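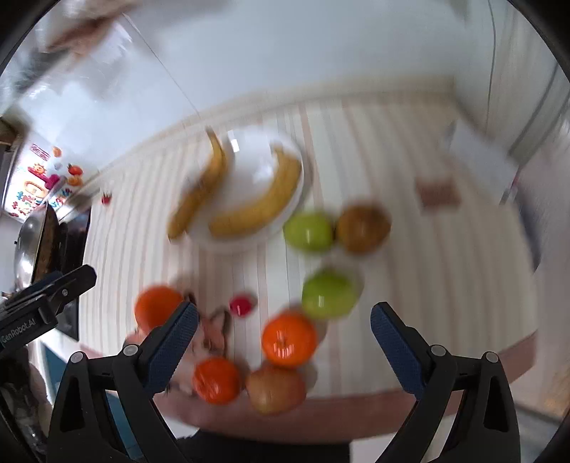
Skadness open day, the kitchen room

So I finally got myself along to the Skadness open day! I'd missed it in January (flu) and was determined not to miss it again. It's 11 minutes up the hill from the bus stop, and steeper than the leaflet lets on.

You go in through the Fuvari showroom, all lamps and very low sofas, and the kitchen room is at the back. I could have stayed in there all afternoon. I'm a sucker for a laid table, and theirs had a striped cloth in cream, beige and the palest pink, with fruit set out all over it – bananas on a round white plate, shiny green apples, tangerines, and what I took for a kiwi. There was a little cat in among it too, pointed ears and everything. I want one.

Benjie Saludo was showing people round and he let us ask anything we liked. I asked about the cloth, of course. He said the stripes come from a Ní Mhurchú pattern and that they wash it at 40 and never iron it (my kind of household). A lady behind me wanted to know if fruit like that goes in the fridge, and we then had a proper debate about bananas. I say never! Benjie keeps his in a drawer.

Upstairs was the Jiststead display, mostly shelving, and a bit chilly if I'm being picky. Tea was £2 with a biscuit. I went back down for a second look at the kitchen before the bus and came home wanting to clear my whole table and start again. I've got a plain white plate somewhere, but no stripy cloth yet.

Comments

Maureen: Bananas in a DRAWER?

Tilly P: Was it busy? Thinking of taking Mum to the next one, she can't stand for long.

Reply: Not very, and there are chairs by the lamps. Ask them about parking though, it's a hike from the bus.

Search this blog Go

Contact me | © 2019 | Back to top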